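Hand-held gripper: one jaw tip sits ahead of the other when closed

Posted in Robots and Automation > Grippers and end tools

pollardash

Hello all, hoping somebody can save me an evening. I look after a hand-held Arkach gripper at the Usambridge workshop. It's the kind you carry about yourself while the camera on it records, and the arm in the cell later learns from what you did. Two black linkage arms, blue tips, ribbed body. It has been lovely until lately, but now when I squeeze the trigger all the way the left tip arrives a hair before the right one. On a big object I don't notice. On anything small and round the thing gets nudged sideways and rolls off, and I end up chasing it across the table.

The software keeps a tally, so I had a look. 2,113 closes logged since January and 1,864 of them reached the fully shut reading. I know some of the rest are me letting go early or gripping something fat, so I can't say how many are down to the fault.

What I've tried so far:
wiped the tips with a damp cloth
turned it off and on (obviously)
run the open/close calibration twice, with the same reading both times

There's a bit of play in the left arm if I waggle it with a fingernail, and I can't tell whether that's normal. The right one feels stiffer. The manual link on the sticker gives me a 404, so I'm working blind. Do I tighten the pivot screws, and if so how much? Or are the tips worn? I'd rather not take the whole thing apart if I can help it - last time I did that with a tool I had a washer left over and never found out where it lived.

Thanks in advance!

grebe_and_co

Worn tips. Had the same on ours, bought a new pair from Onisex, fitted them, fine ever since. They push on. Calibration won't fix it because it only looks at the overall opening.

sallowfen

I'd hold off on buying tips for now. They can wear, yes, but a tip that's only worn doesn't make the arm behind it waggle. If you can feel play with a fingernail I'd start at the pivot, and it's a ten minute job with no leftover washers (I promise, nothing comes off).

How I do mine, and I've had one of these going for a good while now:

Switch it off first and put it on something soft with the tips pointing away from you. An old towel is fine.

Look at the two silver screws at the bottom of the linkage arms, one each side. Put a tiny dot of nail varnish on each head and carry it over on to the arm, so you can see later if the screw has crept. I wish I'd done that from day one.

Hold the left arm still with a finger and nip its screw up a very small amount. I mean small, think of the minute hand moving five minutes. Open and close it by hand. Waggle it again. If there's still play, the same again. As soon as the play has gone, stop, and if the arm gets sticky on the way back, ease off a touch. Too tight is worse than too loose on these, as the spring can't bring it home and you get a lazy finger, and a lazy finger looks exactly like the fault you started with!

Then do the right one, but the other way round. You say it feels stiffer, so my guess is that it's a bit over-tight and that the left is only winning the race because the right is dragging. I'd back that one off slightly before doing anything else at all, now I think of it.

Dust next. It gets into the joints and on to the big round black parts either side. A dry paintbrush, one you'd use for model kits, does it. No oil. I put oil on mine once and it collected every crumb in the building.

Only after all that, run the calibration again. It stores where "shut" is, so if you calibrate on a sloppy arm you've saved the slop.

For a test, don't use a block. A block is too forgiving and both tips just lie flat on it. Use small fruit on a tablecloth. Go for different sizes, set them down in front of a shallow tray, and pick each one up and put it in. If one side is early the fruit rolls towards the late side and you'll see it straight off. Keep the tips level with each other as you come down, go slowly, and do a run of 60 or so before you decide it's cured. Mine on the fruit table: 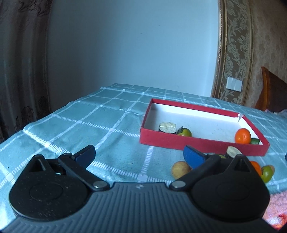
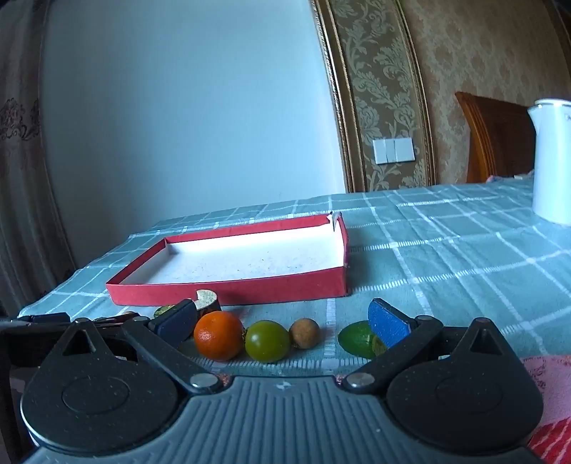

marramgrass

Can I add one thing to the pivot advice? After I'd nipped mine up it was perfect for an afternoon and then drifted again, and the varnish dots showed the left screw had backed out by itself. I asked at Keskin, where we'd got it, and they told me to put the smallest smear of removable threadlock on the thread, leave it overnight and calibrate in the morning. The screw does have to come right out for that, so do one side at a time and put it down somewhere you won't knock it. Mine has stayed put since. Just don't use the permanent sort, you'll want to get back in there one day.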